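The Goat Behind the Good Sweater

Cashmere comes from the underside of a goat's winter coat, and most of the people who wear it have never met the animal. That's a pity. The goats are easier to like than the price tag.

Any goat except the Angora can grow some cashmere. The outer hair, called guard hair, is coarse and sheds rain. Under it, as the days get shorter, a fine down comes in and traps warm air against the skin. When the days lengthen again the goat lets go of it. Left alone, an animal will rub the down off on fence posts, tree trunks and other goats.

At Bunholm, a hill farm with a herd of 41 does and two bucks, combing starts in April. A goat stands with its head in a wooden stanchion and a bucket of feed under its nose while somebody works a long-toothed comb from the neck back. It takes 25 minutes if the goat is calm. The bucks are not calm, and they are done last, in old clothes.

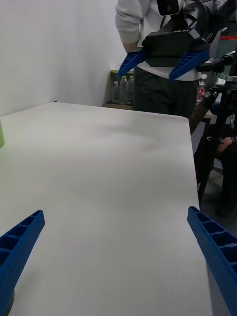 What the Comb Brings Up

A full combing looks like a lot of fiber, but much of it is hair. The guard hair has to come out before the down is worth spinning, along with dandruff, hay and burrs. Bunholm sends its clip to Drimel, a small mill that takes lots from farms too little for the big buyers. The mill washes the fiber and runs it through a dehairing machine several times. Each pass takes out more hair and also breaks some of the down, so the operator has to know when to quit.

What's left from one goat will usually make a hat, or a scarf if the goat is generous. A sweater needs the down of several animals.

The yarn is spun in two weights. Grewal, a yarn shop that buys most of it, sells the gray and the brown undyed. White takes color best and goes to a dyer. Knitters who are used to wool often find cashmere limp at first. It has less spring than wool, so ribbing needs to be worked tighter and a heavy cardigan will grow on the hanger. Fold it and keep it in a drawer.

We use cookies to remember your settings and count visits. By continuing to read, you accept our cookie policy. Accept | Manage choices

Keeping a Few of Your Own

People who ask about starting a herd tend to ask about fiber first. The farm tells them to start with the fence. Goats climb, lean and crawl, and a fence that holds sheep will hold goats until the grass looks better on the other side. Drukeck, the farm next door, lost a row of young apple trees that way in one afternoon.

They also need a dry shed, hoof trimming every couple of months, and company. A single goat will yell all day. Two wethers make a good start, and they grow down as well as a doe does.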